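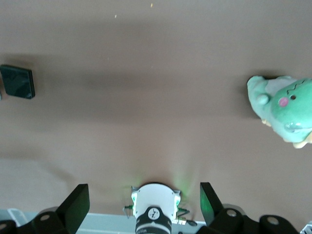 Futeo toy lending room, October progress report
To: Bezawit Assefa, Feden small grants
From: Asnakech Gebreyes

Bezawit, quick one before the 4:30 pickup. Longer budget sheet to follow, still waiting on one receipt.

Where we are
Sorting nearly done. 452 items on the list as of this morning, 300 of them cleaned, tagged and on the shelf. Rest is mostly soft toys. Slow going, each one gets checked for loose seams and eyes before it goes in a bag. The green plush ones are the favorites, same as last year, so those went to the front of the line.

Tables
All sorting happens on the brown tables now. One toy at a time on the table, nothing piled up. Wipe down between batches. Crumbs still turn up, so snacks have moved out to the hallway. That helped some.

Hard stuff (tiles, coasters, anything glass or with an edge) comes in mixed with the toys in donation boxes. Goes to its own bin, not lent out. Took us longer then planned to pull these out of the early boxes.

Money
Spent 200 on bags, tags and laundry soap. Shelving from Prantl is paid for, two units up, third one came with the wrong brackets. They are sending new ones. No change to the total.

Lending
12 families signed up in the first round. Loans are three weeks, one bag each. Two bags back late, both complete. One plush came back with a split arm seam, mended the same afternoon and out again.

Problems
Drying space. Soft toys take a full day on the rack and the rack is small. Would like to move the leftover printing money to a second rack if thats ok with you. Need a yes or no in writing.
Tag printer jams. Handwriting them for now.
Tista center wants to borrow a set for their playroom. Told them after the first round is finished, not before.

Next
Finish the soft toys
Third shelf up
Check-in sheet in bigger type, people keep missing the box for damage
Second round of sign-ups, evenings as well as mornings

Can send the full item list if you want it, it's long. Best time to call me is after 2 pm, mornings I am at the tables.

Asnakech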